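# Thin cable drooping down a white wall, and a table with a rounded edge: how would you tidy this corner?

**Posted by pramosum68**

Hello all, long-time reader, first go at posting so be gentle. We moved into the upstairs flat in Grirnolcombe in November and I've been slowly working my way round the main room, and there's one corner that is driving me up the wall (almost literally).

The walls are white, which I like, and there's a brown wooden skirting board that I also like and don't want to drill into or paint. There's a wall plate fairly high up, and a thin black cable that hangs down in a big lazy loop, goes back up again and finishes in a little knot of spare cable. On a white wall it's all you can see! My other half says he's stopped noticing it. I have not stopped noticing it.

Then there's the table. It's a light wood thing with a curved, rounded rim, came with the flat, and I'm quite fond of it. But cables end up round it too, and I've no idea how you fix anything neatly to a curve. Everything I've seen in the shops seems to be made for a straight desk with a nice square edge.
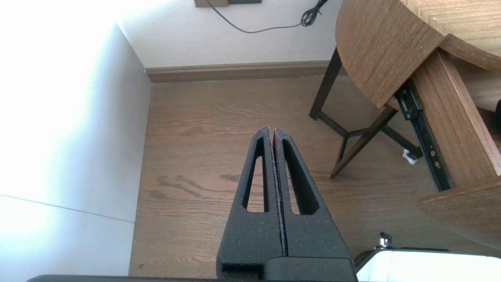
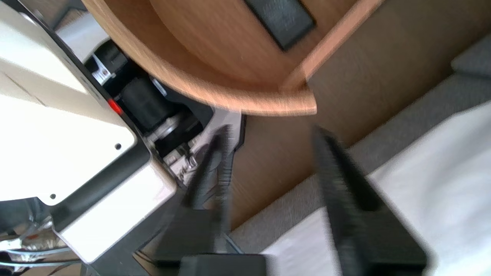
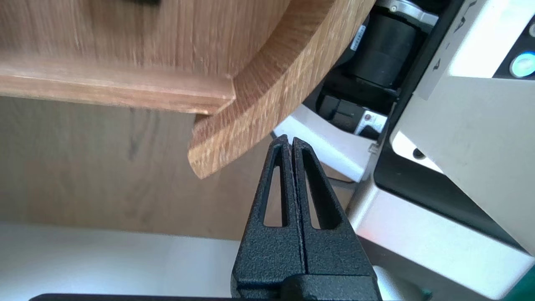 So what I want to know is:

- Can I get the wall cable out of sight without making holes? We rent, and the agent is fussy.
- Will anything stick to the rounded rim of a table, or do I need to go underneath?
- Is it worth shortening the cable or is that asking for trouble?

Budget is small. I've got a Stitis voucher for 18 pounds that I'd love to use up, and I could go a bit over that if it really made the difference. I did try a blob of the white tacky stuff behind the loop and it held until teatime, then let go while we were eating.

Thanks in advance, and sorry for rambling!

---

**Wilmer Quintero**

Hi, and welcome! I had nearly the same problem in my mum's back bedroom, so I can tell you what I did, for what it's worth.

First thing, don't cut the cable. If you don't know what it's for, you don't want to be the one who finds out. Undo the knot gently, and make it into a loose flat coil about as wide as a saucer. Don't fold it tight. Hold the coil with one of those soft hook-and-loop straps (I bought a roll years ago, I think it said 200 on the packet and I'll be leaving them to the grandchildren).

For the wall I'd use stick-on trunking, the small half-round sort in white. The trick is to stop thinking about the shortest way across the wall. Take it sideways into the corner first, then straight down the corner to the skirting, and along the top of the skirting. You lose a bit of cable length doing that, so measure with string before you buy anything. In a corner your eye just doesn't go to it.

Wipe the wall down and let it dry properly overnight. I skipped this on my first attempt and the whole length peeled off by breakfast. If you're worried about the agent, go for the kind with the pull-tab strips and not the foam tape, as foam tape took a patch of paint off in mum's room about the size of a playing card and I had to go and get a tester pot matched.

On the table, leave the rim alone! Nothing sticks to a curve for long and you'll catch your sleeve on it. Go underneath, a few inches in where it's flat. Feel about with your hand first, because on some tables there's a lip or a step under there and you want your clips on the inside of it. Give it a wipe, stick the clips on, then leave them a day before you hang any weight off them.

I got mine from Gillies, near the bus station. They may well be cheaper than Stitis, though then you'd not be using your voucher.

---

**hob_and_kettle**

just paint the cable white. did mine with leftover emulsion, looks fine from the sofa. flakes a bit where it bends

---

**Marrowfat**

I wouldn't paint it myself, it goes sticky and then it gets dusty, and you can't get the dust off again. You can buy white cord sleeve by the metre which does the same job and slides off when you move out.

I agree with Wilmer about going under the table. One thing I'd add is to leave yourself some slack where the cables come down to the floor. I pulled mine lovely and tight, was very pleased with myself, then shifted the table to hoover and took three clips off in one go.

Also, ask the agent before you do anything, by email. Ours said yes to trunking straight away as long as we left it up when we went. Might save you the worry about the paint.

---

**pramosum68**

Thank you all! String is out and I've measured into the corner and down, and it does reach, just. Wilmer, I had a feel under the table like you said and I reckon I've found a good flat bit. Emailed the agent this morning. Is the half-round trunking all right to cut with kitchen scissors or do I need a little saw?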